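Minutes of the Litigation Group meeting
Söderlund Nendeck Solicitors, Grestthorpe office
Held on August 13, 2019, in the large meeting room, second floor

Chair: Eilif Holmgren
Minutes: office of the Chair
Apologies were received from two members of the property team.

1. Minutes of the last meeting

The minutes were read and accepted with one correction. Under item 4, the word "defendant" should be "claimant". The corrected copy is in the shared folder.

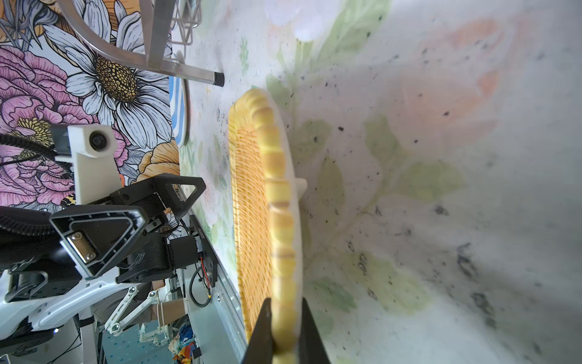
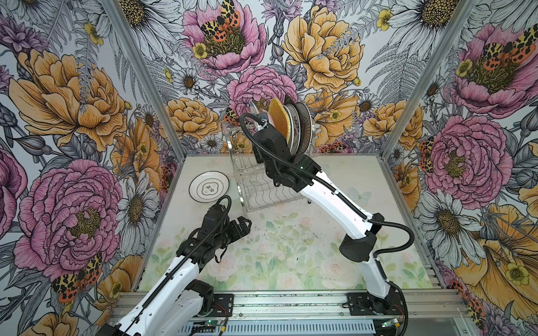
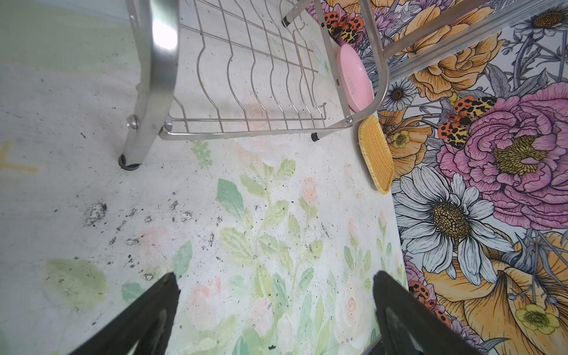

2. The Brerkier matter

The Chair informed the group on the present state of the case. The other side has now sent its list of documents, which has 311 entries. Of these, 27 are marked as privileged and no further explanation is given for them. The group discussed if we should object now or wait until the witness statements are exchanged. Two members preferred to wait. The Chair was of the opinion that a late objection would look weak before the judge, and it was agreed to write to the other side within this week.

The client has asked again for an estimate of costs up to trial. The last estimate was made in January and does not include the second expert. A new one will be prepared and shown to the Chair before it goes out.

Action: letter of objection, senior associate. New estimate, costs clerk.

3. Mediation

It was asked whether we offer mediation early enough to clients in smaller disputes. Several members feel that we mention it in the first letter and afterwards forget it. It was proposed to put a reminder in the file at the moment when the defence is received. This was agreed for new files only. Old files remain as they are.

4. Time recording

The Chair reminded everybody that time must be entered on the same day. In the last month 35 entries were made more than one week late, and three invoices had to be issued again. There was some discussion about telephone calls which last less than six minutes. The present rule stays: they are recorded as one unit.

5. Trainees

Two trainees will join the group for the next seat. Each of them will attend at least one hearing and will help with the bundles in the Brerkier matter. A desk is still missing for one of them. The office manager will be asked.

6. Any other business

The library subscription for the court forms ends soon. The members were asked to tell the librarian if they still use the printed volumes.

The date of the next meeting will be sent by e-mail.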